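The Bed Is the Folding Table

The owner of Barta, a one-person home organizing business, did not set out to work with laundry. She spent 27 years altering and pressing clothes at Trimell, a dry cleaner on the main street in Prondorberg, and figured she was done with fabric when the shop closed. Then a former customer asked if she would come over and help with a bedroom.

"It was all on the bed," she said. "Clean, every bit of it, and it had been there long enough that they were sleeping around it. I was there until dark."

She now sees two households a day, mostly families and people who work nights. She charges by the visit and does not sell bins or hangers. Her one supplier is Brukex, which makes the plain cardboard drawer dividers she leaves behind if a client asks for them.

Her first question is always where the clean clothes land when they come out of the dryer. In most homes the answer is the bed.

"People say it like they're confessing," she said. "I fold on my own bed. It's the biggest flat thing in the house, and it's already near the drawers. The trouble is only when you stop halfway and it's bedtime."

She starts with the largest pieces. A robe, a big towel or a long skirt can hide a third of the pile, and once those are off she can see what is left. She lays each one flat, smooths it with her forearm and folds it to the width of the shelf it is going to. Small things get pushed toward the pillows and wait. She does socks last, sitting down.

Dark clothes are her one real complaint. In a bedroom with a single lamp, she said, navy and black look the same and a black shirt can disappear into a pair of black pants. She has put things away in the wrong person's closet more than once.

"At the shop we had tubes overhead, very bright, very ugly," she said. "In a bedroom at night you go by feel. You find the collar, you find the waistband. I tell people to do the darks in the morning if they can. Most can't."

She does not ask clients to get rid of much. One family had 335 pieces on the bed, a number she knows only because their son kept a tally on the back of an envelope. They gave away one bag. The rest went back in the drawers, and she thinks that was the right call, as they wore nearly all of it.

Asked about the folding methods that have become popular, she shrugged. She has tried standing shirts on edge and found that they fall over once half the drawer is empty. She folds in thirds, then in half, the way she did at the counter.

The sheet underneath gets a mention too. She leaves it alone until the pile is gone, wrinkles and all. Pulling it straight with clothes on top sends the edges of the pile onto the floor, and then there is a second pile.

The business brought in some 3,000 dollars last spring, and she would like to keep it about that size. In October she plans to take two weeks off and paint her own bedroom, which will mean emptying the closet.

"Onto the bed," she said. "Where else would I put it?"
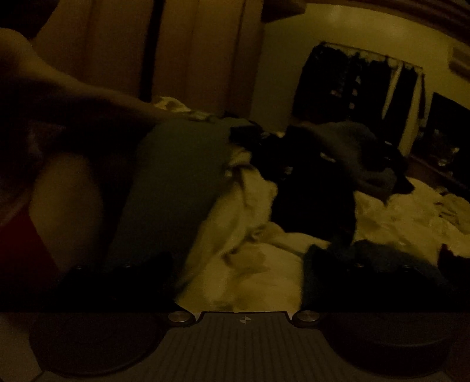 Clothes heaped on a bed in low light, August 2019.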